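Tip Fill in Backyard Sweet Corn: My Summer Project Report

2021-07-18

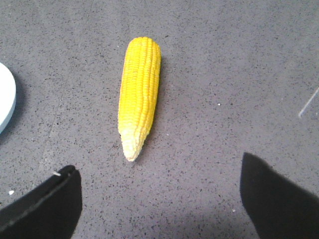
Why do the kernels at the end of an ear of corn sometimes stay small and pale?

The tip is the last part of the ear to get pollinated and the last part to get fed, so if the plant runs short of pollen, water or nutrients, the tip kernels are the ones that lose out.

That answer took me most of a summer to feel good about, and this report is how I got there. I picked corn because I eat a ton of it, and because I had always just snapped off the scrubby end and thrown it in the compost without wondering why it was like that. When our teacher said the project had to start with something we had noticed ourselves, that was what popped into my head.

What I read first

Corn is a grass, and every plant makes male flowers and female flowers in separate places. The tassel at the top drops the pollen. The ear lower down has the silks, and each silk is connected to one spot where a kernel can grow. If pollen lands on that silk, you get a kernel. If it doesn't, you get a gap. I knew silks were annoying to pick out of your teeth but I had no idea each one had a job!

The silks from the bottom of the ear (the fat end, where it joins the stalk) come out of the husk first. The ones from the tip come out last, and by then a lot of the pollen may be gone. Even when the tip silks do get pollinated, those kernels are the youngest, so the plant can give up on them if it's stressed. Farmers call that tip dieback, and there is also plain old bad tip fill, when the kernels are there but never plump up. I mixed these up for the first week and had to redo my notes.

It helps to know which end is which. The broad end is the base and the narrow end is the tip, and on a yellow ear you can often see the color go from strong yellow to cream as you move toward the point.

Where the corn came from

I used three varieties – Pirkari, Bandden and Chuensuk. Pirkari and Bandden are both yellow, and Chuensuk is a white and yellow mix. I planted in a bed along the back fence that gets sun until dinner time. Two of the rows got watered every evening and the third only when it rained or when the leaves started rolling up, which they do when the plant is thirsty. I felt bad for that third row, to be fair, and I did cheat once during the really hot stretch. I wrote the cheating down.

I also bought corn from the Prasano farm stand down the road so I would have some ears grown by people who know what they're doing.

What I did

1. Picked each ear when the silks were brown and dry and a poked kernel gave milky juice.
2. Husked it right away and rubbed the silks off with a damp paper towel.
3. Laid it flat on the counter and measured the whole length in millimeters.
4. Measured only the pale or shrunken part at the tip.
5. Weighed it on the kitchen scale.
6. Wrote down which row it came from.

Deciding where the pale part starts was the hardest bit. The color doesn't change in a line, it sort of fades, and my first measurements were all over the place. What fixed it was going by size as well as color. I ran my thumbnail down one groove between the rows and stopped where the kernels got clearly smaller than the ones above. After I did it that way, I could measure the same ear twice and get close to the same number.

What I found

The longest home-grown ear was a Bandden at 165 millimeters, from a watered row. The pale part on that one was 15 millimeters, so hardly anything. The heaviest was also a Bandden, 272 grams with the husk off. The Pirkari ears were shorter but fatter, and they kept their color farther toward the tip than I expected.

The thirsty row was a different story. The ears were skinnier and the pale section went much farther up, and a few had bare cob at the end with no kernels at all. Chuensuk did worst there. It was in the corner of the bed too, so it may have missed out on pollen as well as water, and I can't separate those two things with the way I planted.

The farm stand ears had the neatest tips overall. They still weren't perfect, though! Nearly every ear had at least a little cream color at the point, and that made me think a small pale tip is just normal corn and only a long one means something went wrong.

Taste test

This was my family's favorite part. I boiled ears from every row, cut them in half and had everyone try the base end and the tip end with no butter (there were complaints). The tip halves were more tender but less sweet, and the palest kernels tasted like not much, kind of watery and green. My brother said he liked the tips better, but he will say the opposite of whatever I say.

What went wrong

My bed was too narrow. Corn is wind pollinated and does better in a square block than in long skinny rows, and mine was long and skinny. I read that after planting. I also put a different variety at the corner instead of mixing them up, so water, spot and variety got tangled together. And raccoons got into the Pirkari one night and took ears I had been planning to measure, so that group ended up smaller than the others.

Next time

I'd plant 3 short rows side by side in a block and put every variety in each one. I'd also like to try shaking the tassels over the silks by hand on half the plants, to see if the tips fill in when pollen isn't the problem. There's a second late planting of Bandden coming up now that should be ready toward the end of August, and I'm going to try it on those, raccoons permitting. The fence has chicken wire on it this time.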